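検索 キーワードを入力 検索
シェア 13 コメント 5

双腕ロボットセルの保守・調整スタッフ募集(契約社員・1名)

Clinard株式会社では、実験棟にある双腕ロボットセル「Zurkance」の日常保守を担当する方を募集します。前任者の異動に伴う補充です。勤務開始は来年5月を予定していますが、早く来られる方は相談に応じます。

仕事の中心は、左右のアームとグリッパを毎日使える状態に保つことです。始業時に原点を確認し、手首まわりのねじの緩みとケーブルのたるみを点検します。ケーブルは手首の回転で引っ張られるため、余長の取り方ひとつで断線の時期が変わります。交換と取り回しの変更は担当者の判断で行ってかまいません。グリッパはリンクの摩耗を見て、指先の部品を早めに替えます。

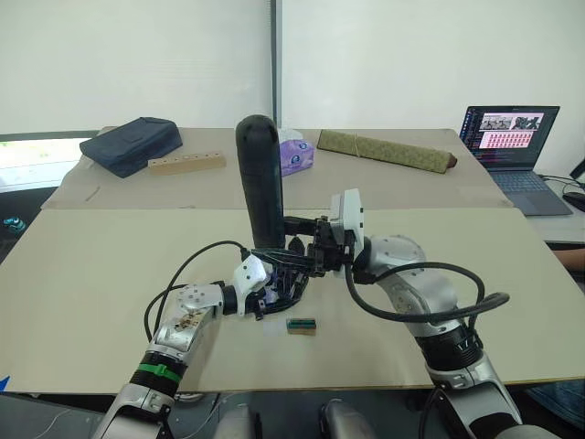 調整作業は原則として二人で行います。一人がノートPCでカメラの映像とログを確認し、もう一人がセルの脇で対象物の置き直しや非常停止を受け持ちます。役割は半日ごとに交代します。つかむ対象は箱物、布物、細長い物などさまざまで、品目が変わるたびに把持位置と開き幅を取り直します。動作がおかしいときは、まず機械側を疑ってから制御担当のToàn Trịnhに連絡してください。

保守記録は共有の台帳に残します。書式は決まっていますが、異音やがたつきなど数字にならない所見も必ず書いてもらいます。予備品の在庫管理と発注も業務に含まれます。

応募条件
・産業用または研究用ロボットの保守経験(台数、メーカーは問いません)
・テスターを使った導通確認と、コネクタの圧着ができること
・Linuxの基本操作
・日本語で作業記録が書けること。職場では英語も使います

あれば歓迎
・カメラと手先の位置合わせの経験
・3Dプリンタによる治具製作

待遇
週36時間勤務、土日祝休み。契約は1年で、更新あり。給与は経験により決定し、面接時に提示します。交通費支給、社会保険完備。試用期間中も条件は同じです。

選考
書類、面接、実技の順です。実技では手首部のケーブル交換を行っていただきます。工具は当社で用意します。使い慣れたものがあれば持ち込み可。

応募方法
履歴書と職務経歴書を、採用担当Aisyah Nasutionあてに郵送するか、応募フォームからお送りください。業務内容の質問は保守班のWenceslao Barajasがお答えします。見学を希望する方は応募時にその旨を書き添えてください。

掲載日 2021年11月19日(金)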